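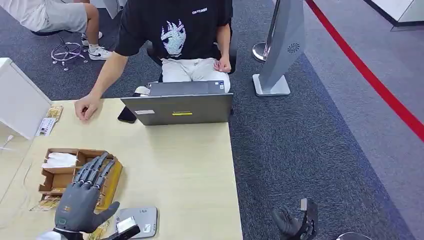
**Equipment Planning: Humanoid Platform and Hands, Next Budget Cycle**

The Office of Equipment Planning at Anside has opened the request period for shared automation equipment. The largest item under consideration is a second humanoid platform with five-fingered hands, to be used by the Barros and Kundolness laboratories on alternating schedules. Departments that expect to make use of the platform are asked to read this notice before submitting a request.

**Status of current equipment**

The existing platform was booked for 874 hours during the past budget year. Of the requests received, 56 could not be placed within the term in which they were made. Most of these came from groups working on desktop handling tasks, including sorting small packets, moving items in and out of divided trays, and working at a desk where a person is seated on the other side. Such tasks need long, uninterrupted bookings and are difficult to fit between demonstrations.

Hand maintenance remains the main cause of lost time. The fingers and wrists receive more wear than any other part of the platform, and the laboratories have no spare pair. When one hand is removed for service, two-handed work stops until it is returned. The office therefore recommends that any purchase include at least one spare hand for each side, quoted as a separate line.

**What the budget should cover**

Requests in earlier years often listed the purchase price of the robot and little else. Reviewers will now return any request that does not address the following:

- Hands, wrists, and replacement finger parts for the full term of the service agreement
- Delivery, installation, and acceptance testing on site
- Operator training for no fewer than two staff members per laboratory
- Floor marking, stanchions, and any change to the carpet or power supply in the operating area
- Desks, seating, and a laptop for the operator station
- Consumable items used in handling trials
- Storage and secure disposal of recorded data

Furniture is frequently left out. A handling desk should be a plain, stable surface at normal seated height, with enough clear floor on the robot's side for it to approach and step back. Laboratories that already own suitable desks should list them by inventory number so that they are not purchased twice.

**Purchase or lease**

Two routes are open. A direct purchase would be charged to the capital fund over 60 months. A lease would be charged to operating budgets and would allow the hands to be exchanged for a newer model partway through the term. The office has received a lease proposal from Zondthorpe and is awaiting a revised purchase quotation from the same firm. Neither should be treated as final, and departments should not contact the supplier directly about price.

Qusai Issa, who coordinates the review, has asked that laboratories state which route they prefer and whether their funding would permit the other. Grants that exclude leased equipment should be identified by title, with the relevant condition attached.

**Cost sharing**

Under the present arrangement, 40 percent of annual service costs is carried centrally and the remainder is divided among user groups according to hours booked. The office proposes to keep this division for the first year of the new platform. Hours canceled with less than one full working day of notice will count as booked. Groups that share a session may divide the hours between them, provided the division is entered at the time of booking.

**Space**

The operating area at Barros can accept a second platform without construction if the storage cabinets along the east wall are relocated. Kundolness would require a wider door to the preparation room, and Facilities has been asked for an estimate. Until that estimate is received, requests from Kundolness should assume that all sessions will take place at Barros and should include staff travel between the two buildings.

**How to submit**

Each laboratory should send one combined request, signed by its director, using the shared equipment form. Supporting quotations may be attached but are not required at this stage. A short statement of intended tasks is required and should be written in plain terms, naming the objects to be handled, the length of a typical session, and whether a person will be within reach of the robot during operation. The last point determines the level of safety review and has a direct effect on the schedule.

Decisions will be issued in December. Questions about the form may be sent to the Office of Equipment Planning, and questions about floor layout should go to Facilities.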